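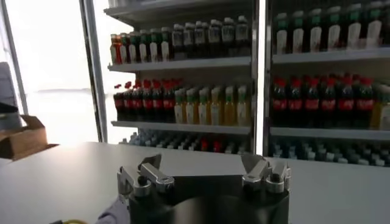

Packing light for three weeks, carry-on only, am I nuts?

mapleroad_jen
OK so we're going in September, a week of walking out of Sikthorpe and then two weeks of trains and cities. My husband wants to check a bag. I refuse after last time (Lisbon, don't ask). My bag is the 42 liter Zirkis and I've got it down to five shirts, two pants, one dress and a rain shell, and it STILL won't zip without me kneeling on it. Do I roll? Fold? Buy those cube things? Help!

tubesock
Roll everything. I've rolled for years and never looked back. Shoes go in first, socks inside the shoes.

Lambros Zacharopoulos
Going to disagree with tubesock. Rolling is fine for T-shirts, but anything with a collar comes out looking like a dishrag. I fold flat, sleeves in, then halves, and stack them all the same width as the bag. There's way less dead space in the corners. Also five shirts is one too many, sorry.

mapleroad_jen
Five is too many?? For THREE WEEKS?

Lambros Zacharopoulos
You're washing in the sink anyway. Four, and wear one of them on the plane.

pdxgranny
I'm with Lambros on folding but not on the four shirts, life is short and sinks are gross. My way is to make a loose bundle first and then square it up, sort of like this:
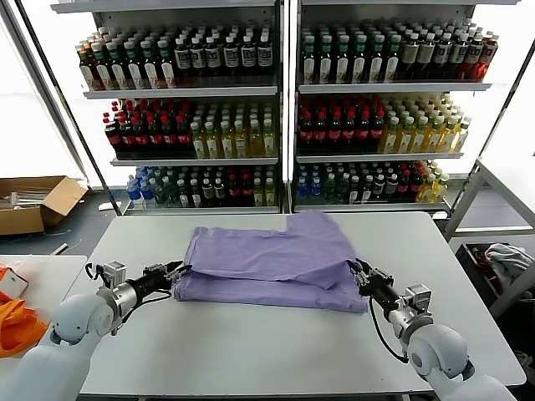

Purple one, partway folded. A few creases never hurt anybody.

Then it goes on top of the stack, so it's the first thing out at the hotel and you can hang it in the bathroom while you shower. Works on cotton, doesn't do a thing for linen.

tubesock
See, that takes up twice the room of a roll. I will die on this hill.

pdxgranny
It does not! A roll is round, hon. Bags are square.

kettle_and_twine
Cubes, get the cubes. I have the Pamard ones, the thin kind with the second zipper that squishes everything down. Just watch the weight, because you'll cram in more than you think and then some guy at the gate has a scale. I got stung on a flight home with a bag that was 300 grams over. Three hundred grams! That's a paperback!

mapleroad_jen
Ha, my husband just read that over my shoulder and went to weigh his boots.

Lambros Zacharopoulos
Wear the boots on the plane. And the shell, with stuff in the pockets.

farias_fan
Does anybody still use the Farías compression straps? Mine are ancient and the buckle finally cracked, can't find new ones anywhere. Sorry to hijack.

kettle_and_twine
Just get a regular luggage strap, same thing.

mapleroad_jen
Update: dropped one shirt, folded the rest, rolled the pants (happy now, tubesock?). It zips! No kneeling. Haven't put the toiletries in yet though, so we'll see.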